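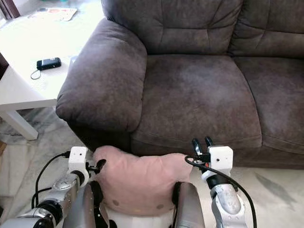
4. Placing the Zelen room sensor
The sensor reads air temperature at its own position and sends it to the Wubshet wall controller. A poor position is the usual cause of short cycling. Upholstered furniture holds heat and blocks air movement, so the sensor must stand clear of it. A side table beside the armrest of a sofa, as with the white one next to the brown microfiber sofa, is an acceptable surface if the sensor stands on the side away from the arm. Do not set the sensor on the armrest or push it down between the seat cushions.

4.1 Before you start
Complete Section 3 (controller wiring). The controller must show READY.
Remove the pull tab from the sensor battery door.

4.2 Pairing
1. On the controller, press and hold MENU for 5 seconds. The display shows PAIR.
2. Press the button on the back of the sensor once. The green light blinks.
3. Wait for the light to turn solid. Pairing can take up to 88 seconds.
4. If the light turns red, move the sensor closer to the controller and repeat from step 1.
5. Press MENU to save.

Note: One controller accepts two sensors. To add the second, repeat steps 1 through 5. The controller uses the average of both readings unless AVG is set to OFF (see Section 6).

4.3 Positioning
1. Stand the sensor upright with the slotted face toward the open room.
2. Keep it out of direct sun and away from lamps, televisions, and supply vents.
3. Leave it in place for 300 seconds before reading the display.
4. Compare the reading with a room thermometer. If they differ by more than 2 degrees, adjust OFFSET in the settings menu.

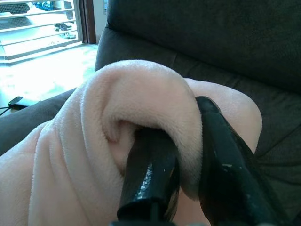

CAUTION: Do not cover the sensor. Air must pass freely through the slots on the front and both sides. Thick fabric, such as the pale pink fleece blanket bunched up against dark upholstery, traps air in its folds and delays the reading. The controller may then run the heat past the set point. If the sensor has been covered, uncover it and repeat step 3 before changing any setting.

4.4 Seasonal check
Each October, wipe the slots with a dry cloth and replace the battery. Do not use spray cleaners. Pairing is kept during a battery change.

Section revised 5/25/26. Replaces the Clodthorpe supplement.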